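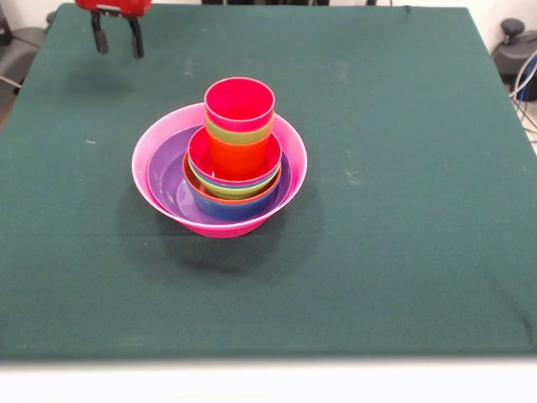
If everything goes back into the large bowl, we finally have one free shelf, wrote a parent from Abu Hammour in the comments to our first notice about the shared tableware. Another reader asked if the cups must stay with the bowls, or if families can keep them separately.

Both questions are answered now. The toy and tableware library in Stencombe has added sets of colored plastic dishes to its lending list, and from August they can be borrowed for children's parties, picnics and school lunches. The sets come from the Rutisura project, which collects household things in good condition and gives them to lending libraries. In total the library received 103 sets, and 7 of them are kept in the building for its own children's mornings.

The idea is simple. A set is kept as one nest, with the small bowls one inside the other and the cups in the middle, and the large bowl holds all of it. In this form it takes little place in a cupboard and is easy to carry home on the bus. The library asks that families return it in the same form. The order of colors is not important - the order of sizes is.

Cups and bowls should stay together, so the answer to the second reader is no. Last year the library lent cups alone, and at the end of the season there were many bowls without cups and no family knew which ones were missing.

Every set can be borrowed for 3 weeks. There is no fee for members, but a small deposit is taken and given back when the set is complete. 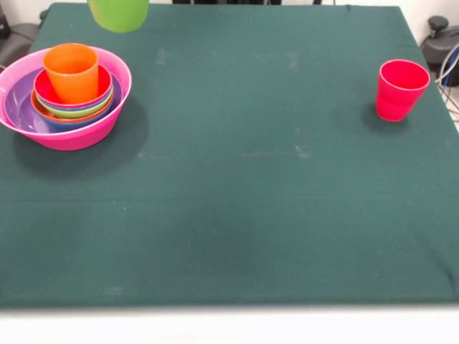
Before a set goes back to the shelf it is taken apart, and each piece is checked for cracks and sharp edges. The library asks borrowers to do the same at home and to wash the pieces by hand. Cups that were put together wet are difficult to separate later, and it is better to let them dry first - one night is enough.

A damaged piece should be returned also. It will be replaced from the spare box, and the deposit is not reduced for one crack.

The neighboring library in Elar will begin with the same sets after the summer, if there is enough interest. Reservations in Stencombe are made at the desk until 6 p.m. or through the members' page.

399 shares | 7 comments

Home | News | Lending | Families | Contact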